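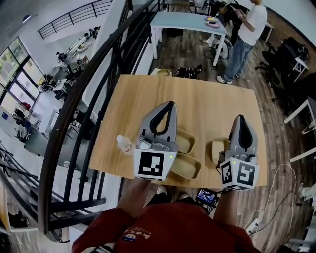

Jurkham Introduces Stackable Tan Trays for Small Item Sorting

Reading time: 3 minutes

GRODNESS, Saturday, June 15, 2024. Jurkham, a maker of household and workshop storage, today announced the Antal tray line, a set of small tan trays for sorting and carrying everyday items on a table or workbench. The line goes on sale this week at the company's Grodton store and by mail order.

The Antal line comes in two shapes, rectangular and oval. The rectangular tray is meant for pens, hand tools, cutlery and other long items. The oval tray is smaller and works for keys, coins, screws and travel-size bottles. Both shapes are shallow enough that the contents can be seen from a chair.

Jurkham began work on the trays in February, after customers asked for something simpler than the divided drawer units the company has sold for years. Drawer units have a fixed layout. Separate trays can be moved to wherever the work is being done and put back on a shelf afterward.

"People were buying the drawer units and then taking the inserts out to use on the kitchen table," said Delwyn Cartwright, product manager at Jurkham. "We looked at what they were doing with the inserts and made a tray for that."

The company placed 399 trays with households and small workshops in Grodness and Grodton during the spring and received 165 written responses. The most common request was for a rim that is easier to pick up from a flat surface. The rim was raised before the design was final. Several people also asked for a lid. Lids are not part of the first release.

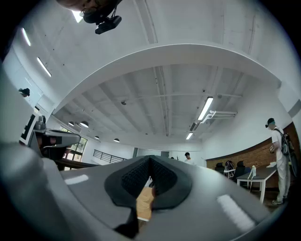
The trays are sold singly or in sets of 5. A set holds three rectangular trays and two ovals. Trays of the same shape stack, and the ovals can be stored inside the rectangular ones. They should be wiped with a damp cloth and dried by hand. They are not meant for the dishwasher or the oven.

The first production run is 1,807 sets. Halldóra Frandsen, who runs the Grodton store, said a sorting table will be set up near the entrance for the first month so customers can try the trays before they buy.

"You need to put your own things in one to know what size you want," Frandsen said. "Bring your keys, bring your sewing kit. We have table space."

Orders placed by mail ship within the week. Trays bought as part of a set can be exchanged for the other shape at the Grodton store with a receipt.

About Jurkham
Jurkham makes trays, drawer units and shelving for homes and small workshops. Its office is in Grodness.

Comments (3)

marnie_t
Can you buy just the ovals? I have enough rectangles in this house.

Workbench Pete
Same question, and any word on the lids? I keep small screws in mine and I carry them out to the shed.

L. Osgood
Page says sold singly so I would think yes on the ovals. Glad they raised the rim.

Related items
Jurkham drawer units: replacement inserts now in stock
Summer hours at the Grodton store
How to measure a shelf before you order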